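# Two-arm bench - checklist before power, with comments

Bay 7, Callmont shared workshop. Filled in by Pejman Khosravi, February, kettle on. Tick means looked at and touched, and a tick on its own means I had nothing rude to say.

## Mains and cables

- [x] Both arms on the switched strip, strip off at start of check
- [x] Stop button reachable from the stool. Pressed, arms went limp, released. They do sag when they go limp, so keep your knuckles out from under the wrists.
- [x] Wrist cables free through full travel. Turn the last joint both ways by hand and watch the loop.
- [ ] Cables behind the bench tidied. **Fail, third month running.** It's an advisory, so we carry on, but whoever has the bag of Hillov cable clips could bring it back.
- [x] No drinks on the bench. Mine is on the windowsill and is staying there.

## Mounting

- [x] Base plates tight. 13 mm spanner, a firm pull, no leaning on it with your whole weight (Manalastas bench, you know who you are)
- [x] No rocking when you push each arm at the elbow
- [x] Upright post between the arms doesn't wobble
- [ ] Paint mark on every bolt head. Two missing. Paint pen has dried up. Comment stands until somebody buys one.

## Table top

- [x] Brown paper flat enough that a fingertip can't catch under it
- [x] Blue tape grid stuck down. We can live with a wavy line. A loose end is another matter, as the grippers will find it and take it for a walk.
- [x] Only the job's items within reach: board, plate, tray, fruit
- [x] No knives. The board has given people ideas. The answer is still no.
- [x] Tray and plate free of chips

## Grippers

- [x] Open and close at slow speed, nothing between the fingers
- [x] Both fingers meet evenly. Hold a strip of paper in them and tug.
- [x] Grip force on the low setting. The high setting makes juice.
- [x] Blue light on at the gripper before any program is loaded. If it's off, stop and reseat the plug. Hitting it has been tried.

## Slow run

Speed at the lowest step, one person on the stop button, one person watching. The person watching doesn't also answer their phone. 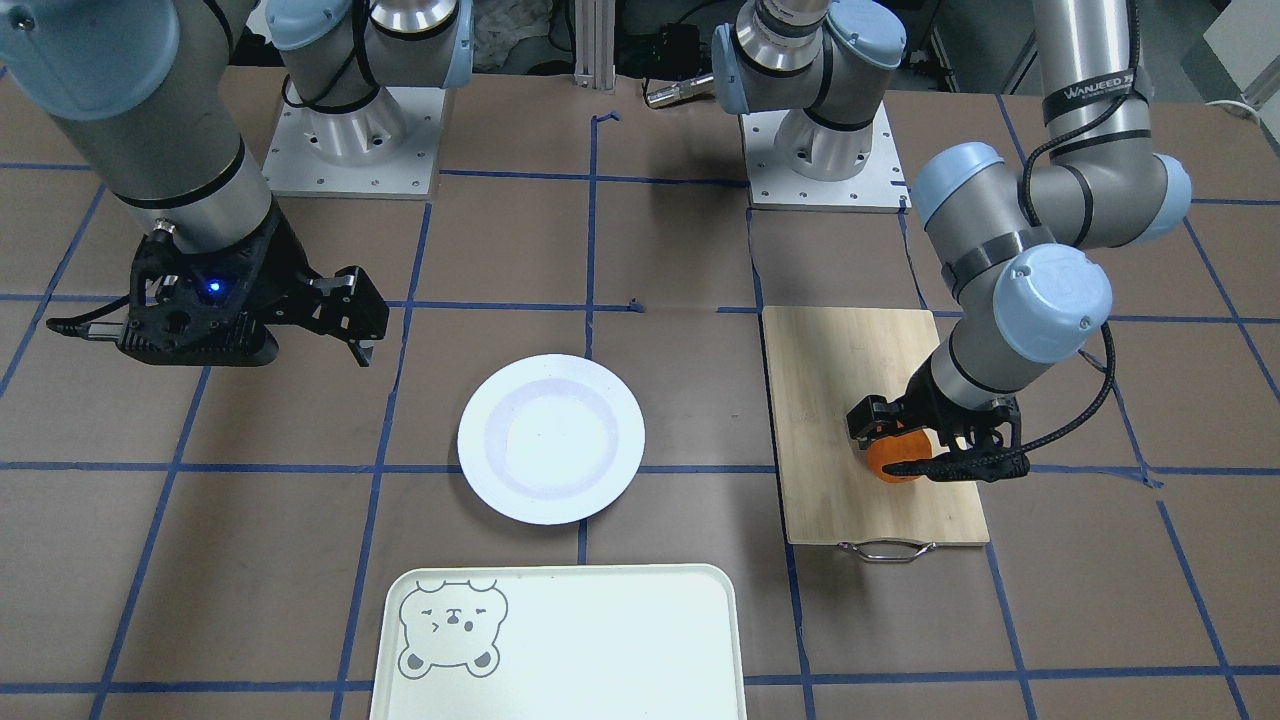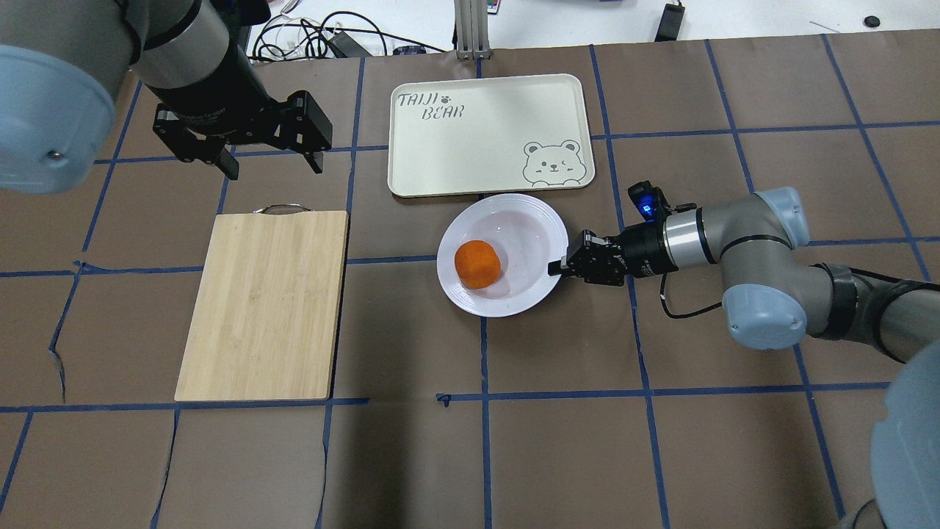
*Slow run, both arms powered: one gripper hanging open, the other down at board or plate height.*

- [x] Arms keep clear of each other over the middle of the table
- [x] Fingers stop above the board and don't press into it. If you hear a tap, raise the height setting and start again.
- [x] Fingers clear the plate rim on the way in and on the way out. The way out is where we lose plates.
- [ ] Plate put back on its mark between runs. Partial. It wanders. I've asked for a pencil ring on the paper and been told this would spoil the look of the paper.
- [x] Tray stays put when the bench is knocked with a hip
- [x] Stop pressed mid-move, twice, once for each arm. Both stopped where they were told, with a small nod at the end that I've decided to call normal.

## Software side

- [x] Reach limits loaded from the Kundeo file, the newer one. The older one lets the arms reach the stool.
- [x] Left and right checked. These are the robot's left and right, as seen by the robot. Say it out loud before you send a move. I felt silly doing it as well.
- [x] Log folder has space
- [ ] Settings backed up to the shared drive. Not done, drive full of somebody's lathe videos.

## Result

Pass at slow speed. No pass for full speed until the bolt marks and the backup are done.

Next check is due after more than 2 hours of running, or straight away if an arm has hit anything, including fruit.

Open items:

1. Cable clips, or new ones out of the biscuit money
2. Paint pen, any colour but the blue we use for tape
3. Lathe videos

P. Khosravi. Stool returned to its proper place, strip off at the wall, 4.40 pm.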